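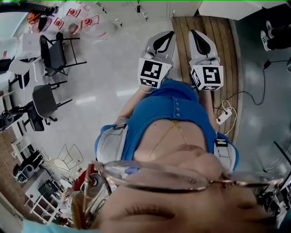

Kerubo Muriithi wrote to us in May that her Palomino deck oil went on so easily she did the back steps too, and we do love getting letters like that! Palomino comes in 3 shades (Premano, the warm middle one, is what most folks pick) and it wipes on with any old cotton rag, no fancy brush needed. Give it a night to dry before you drag the chairs back out.
Item 2271, quart can. For the gallon, ask for item 1124.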